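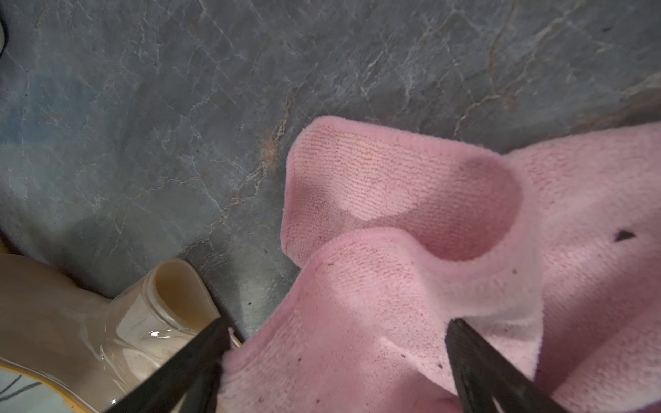
4.2 Grasp state from the wrist view

The fingers of our gripper have no force sensor, and the motor current is too weak a signal when the object is a thin cloth. A cloth held by one corner and a cloth not held at all give almost the same current. For this reason Graser estimates the grasp state from the wrist camera only. The network receives a short window of wrist images together with the commanded finger opening, and it gives one of three outputs: free, touching, or held.

The state "touching" was added in March, after the first version of the labels. In that version we had only free and held, and the annotators did not agree with each other on many images. Figure 3 is a typical difficult case. One finger presses on the folds, and a band of the cloth is in the opening between the fingers, but from a single image it is not possible to say if the cloth will follow when the arm goes up. We decided that such images get the label touching, and that held is given only when the following images show the cloth moving with the fingers. The annotators could therefore look forward in time, while the network at run time can not. This makes the task harder for the network than for the person, and we think it is correct to keep it so.

A second problem is the motion of the wrist itself. During fast motion the image is blurred, the background changes quickly, and the cloth can cover most of the view. In Figure 4 the background contains the floor, the aluminum rail, the electronics near the arm base and an orange-yellow surface at the same time, and only a small part of the gripper is visible at the lower border. A network trained on slow demonstrations tends to answer free in such images, even when a fold of cloth is between the dark edges of the gripper.

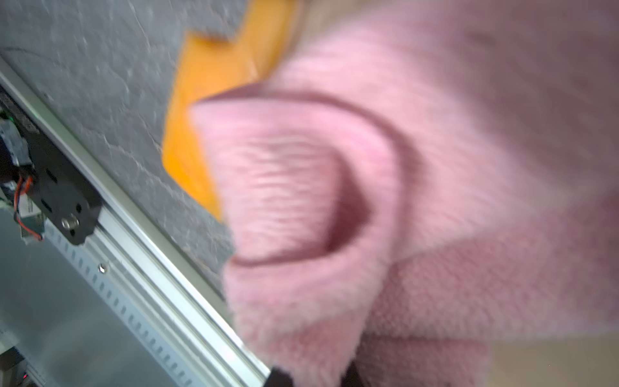
We treat this with two changes in the training. First, the window is sampled with a random stride, so that the network sees the same demonstration at different apparent speeds. Second, the loss of a blurred image is not reduced, as is done in Drasto, but kept at full weight. Drasto assumes that a blurred image carries little information about the contact. In our data the opposite is often the case, as the blur appears exactly when the arm carries something or has just lost it.

4.3 Workspace and episodes

All episodes were recorded in the Brernon cell. It has two arms mounted on a common aluminum rail at the near edge, each with its own wrist camera, and a fixed camera that sees the whole floor. The walls are covered with floral wallpaper and the floor has a dark marble pattern. We chose patterned surfaces on purpose, because our earlier results on a plain background were too optimistic. The network had learned to find the cloth by its color and did not look at the fingers.

The objects for the household set are shown in Figure 5. They include a pair of rubber boots with orange-yellow soles, a folded pink cloth, a storage box with a light blue lid, and small transparent vessels. The boots lie on their sides, so the soles are easy to see and both arms can come close to them. The transparent objects are not manipulated in the experiment of this section, but they stay in the workspace. 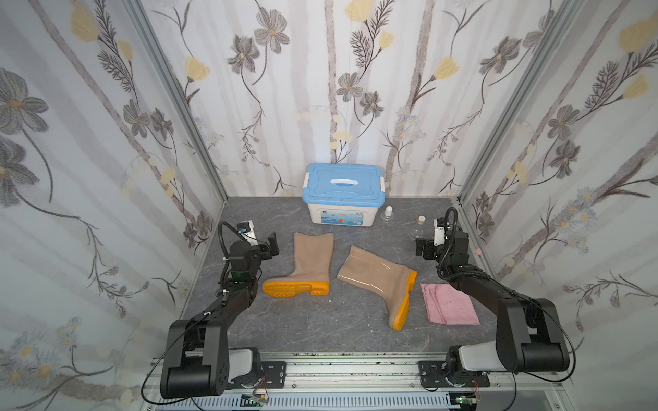
We collected 400 episodes by teleoperation. Of these, 44 were kept for testing and were not used to choose any parameter. One episode has at most 1000 control steps, and an episode which reaches this limit is stored also when the operator did not finish. We consider the unfinished episodes important, as they contain many failed grasps, and the finished ones contain very few. The recordings were converted to the Menon format, which keeps the wrist images and the fixed view on a common clock. The version used in this paper was frozen on December 1, 2020.

The division into training and test is made by episode and never by image. Neighboring images are nearly identical, and a division by image would put almost the same view in both parts.

4.4 Use of the fixed view

It is natural to ask if the fixed camera could give the grasp state without the wrist image. We trained the same network on this view alone. It separates free from the other two states when the gripper is well above the floor and far from the objects, as for the right gripper hovering above the floor in Figure 6. Close to the cloth it fails more often. From this viewpoint the long forearm and the elbow can hide the fingers, and a flat cloth changes its outline very little when one layer of it is pinched.

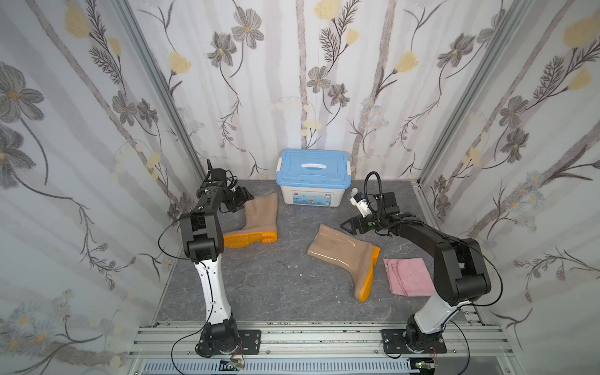 The combination of both views was better than each view alone on the test episodes, but the gain over the wrist view was small for the cloth. For the boots it was larger. A boot near the wrist camera can fill the image with a smooth surface without any edge, and then the fixed view is the only one which still shows where the object is. We therefore keep both inputs in the final model, and the fixed view is read at a lower rate to save computation.

The labels of the boot episodes were checked a second time by Mizanur Mollah, who had not seen the output of the network. Most of his corrections concerned the first image of the state held, where the choice depends on a very small motion of the object. We did not remove these images from the test set. The errors of all models concentrate near such transitions, and Section 5 reports them separately from the errors inside a long state.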